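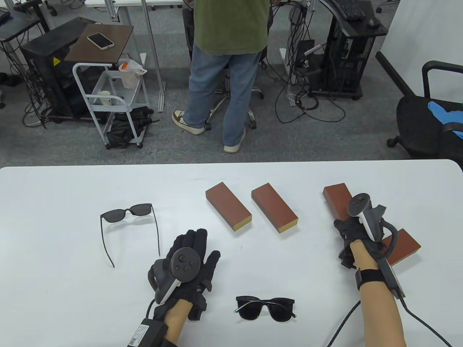

Left hand flat, right hand on one of the brown pieces, glasses out.

Ticket 660 – right hand pose jumps during glasses task
Status: open, workaround in place
Opened by: floor support, demo bench
Priority: high until the Drenetti visit is over, normal after
Affects: demo bench in the Nakamura room, right side only so far
Software: Himura recorder, current build plus the February hotfix

Summary
Right hand pose jumps sideways in the viewer while the operator is doing the sunglasses-in-case task. Left is fine. Happens mostly on the case part, pulling the tray or pushing it back. Seen twice in the dry run this morning. Drenetti people are here from 1:30 pm and want to see a full take live plus the playback, so we need it to hold for one afternoon at least.

Steps to reproduce
Start a session in Himura, both controllers on, gloves on.
Pick up a pair, fold it, put it in the tray.
Slide the tray.
Watch the right hand in the viewer. Jumps, comes back, sometimes doesnt come back until you re-home.

Expected: hand stays with the hand.
Got: hand goes off to the right and the viewer draws the wrist bent backwards. Looks terrible on the big screen.

Log

8:50 am
First dry run. Jump on second case. Operator did not feel anything, no buzz from the controller. Re-homed, carried on. Session saved ok.

9:05 am
Second dry run. Same again, earlier this time. Stopped and pulled the session. 3,573 frames total, pose flagged bad from frame 1,474 on. Up to there it's clean. So not a bad calibration from the start, something happens partway.

9:20 am
Swapped batteries in right controller. No change. (Yes they were charged, checked anyway.)

9:25 am
Restarted the Himura recorder and the machine. Took forever. No change.

9:40 am
Tried holding a pair up in the air with both hands, turning it, no case involved. Ran that for a few minutes. No jump at all. Gripper tool camera fine too, picture steady, no dropped frames on that stream. 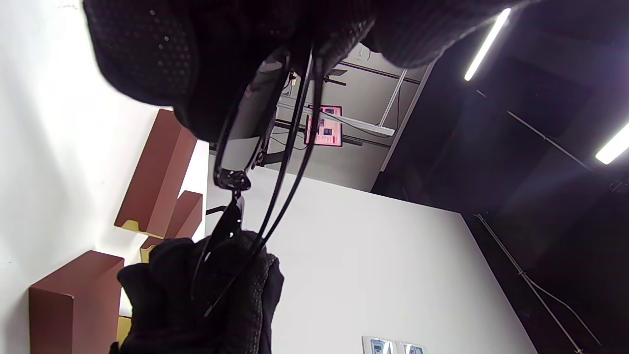
Two-hand hold, seen from the gripper tool camera. One dark lens just below the upper glove, temples running down to the lower one.

9:55 am
OK so holding = fine, case = not fine. Difference is the right hand goes low and reaches out. Either the tracking loses the controller down there or something gets tugged.

10:10 am
Asked in the Nirkia channel. Reply from the tools team, pasted:
"Check timing between right module and controller before you touch anything else. We had a bench with a pose offset that looked like drift and it was late packets. If gap is over 50 ms the filter starts guessing."

10:20 am
Checked. Gap sits low while the hand is up, then spikes to 210 ms when the arm goes out over the case. Drops again when the arm comes back. So late packets, same as they said. Does not look like drift.

10:25 am
Why would it be late only with the arm out. Cable. Wiggled the right cable at the box with the arm resting – spike. Wiggled left the same way – nothing. Connector on the right box has play in it, you can feel it click.

10:40 am
No spare box in the drawer. Drawer label says there is one. There isnt. Somebody please fix either the drawer or the label.

10:45 am
Tried swapping left and right boxes to confirm. Problem moves to the left hand. Good, that's confirmed then. Swapped back, the task leans on the right hand less than I thought but the operator prefers it this way round and there's no time to retrain.

11:00 am
Workaround: cable gets a bigger loop off the arm so it doesn't go tight at full reach, and strap on the box one notch tighter. Re-ran the whole thing slow. One small spike, filter handled it, nothing visible.

11:15 am
Full speed run with the tray. Clean. Hand stays put through the pull and the close. 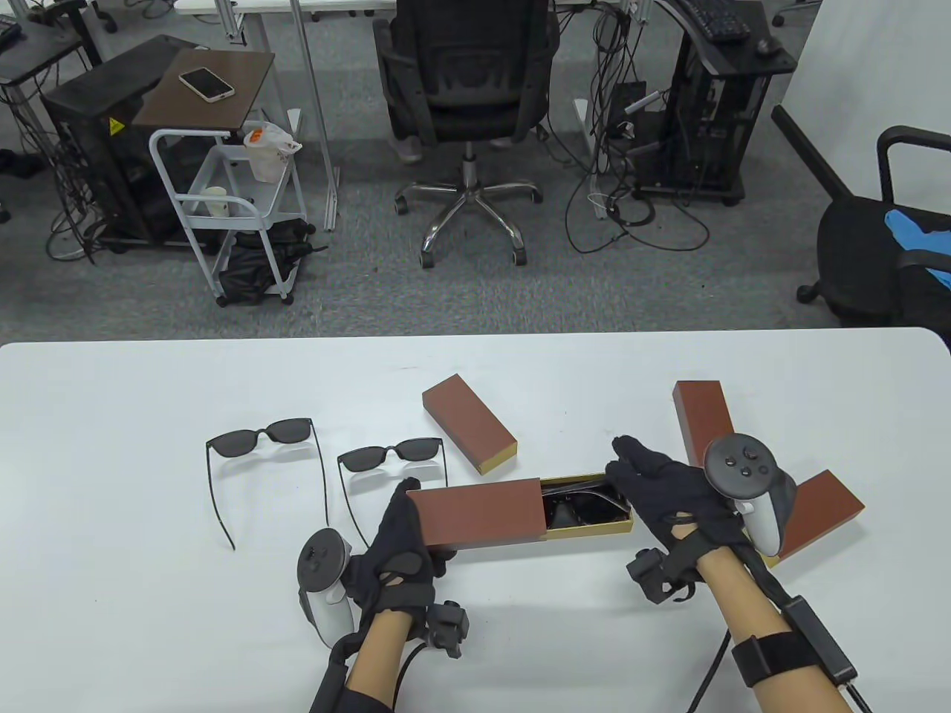 Glasses folded in the tray, tray partly out of the sleeve. Two more pairs still to go at the left.

11:30 am
Another full speed run, this time the operator went for the piece at the far right on purpose, longest reach on the table. Clean again. Gap stays under 50. Leaving it alone now, not touching anything till after the visit.

11:35 am
Notes for whoever runs the demo:
– Stay seated close in. If you lean back the loop goes tight.
– Pairs in order from the side nearest the left hand.
– Don't re-home in front of visitors unless you have to, it blanks the viewer for a bit and people think it crashed.
– If the hand jumps anyway: stop, bring arm back to rest, wait for the viewer to settle, go on. Session is still usable, mark it after.
– Visitors stay on the far side of the rail tape. Someone stepped on the cables at the last open day, see the old ticket.

1:30 pm
Drenetti here. Intro talk next door, running long.

2:05 pm
Live take started. First case ok. Questions during the run, mostly about the gloves and whether the dots on them do anything (grip, no sensors in the knit, told them that). Someone asked why sunglasses. Thin arms, hinge, shiny dark lens, awkward to pick up – that's why it's on the list.

2:15 pm
One jump, right hand, short. Came back by itself. Visitors didn't comment. Operator had turned in the chair to answer somebody and the arm went with them.

2:20 pm
Take finished, all pairs boxed. Playback on the big screen straight after, jump is there if you look for it. They asked to see the gripper camera view next to the head view, that worked, both in sync.

2:40 pm
They wanted to try it. Let two of them put the gloves on. Not recorded, viewer only. Sizing is a pain, large gloves only on this bench. Closed the tray on a temple arm once, no damage.

3:10 pm
Visit over. They want a copy of the afternoon take. Told them it has to go through the Nirkia side, not from the bench. Whoever owns that please pick up.

3:25 pm
Checked the afternoon session. One bad stretch where the jump was, rest is fine. Tagged it. The morning session with the long bad part is tagged do-not-use, please dont delete, tools team want the raw timing out of it.

Open items
– New box for the right arm. Ordered, no date yet.
– Spare box for the drawer, order that at the same time.
– Himura should warn when the gap goes over 50 ms. Right now it says nothing, you only find out from the flagged frames afterward. Feature request filed seperately.
– Longer cable or a clip at the elbow. The big loop works but it hangs off the table edge and catches on the chair.
– Medium gloves for visitors.

Priority back to normal. Leaving open until the box is swapped and someone has done a full run with the short loop again.

Comment, 4:50 pm
Tools team looked at the timing dump. They agree on the connector. Asked for the old box back once it's off, don't throw it out.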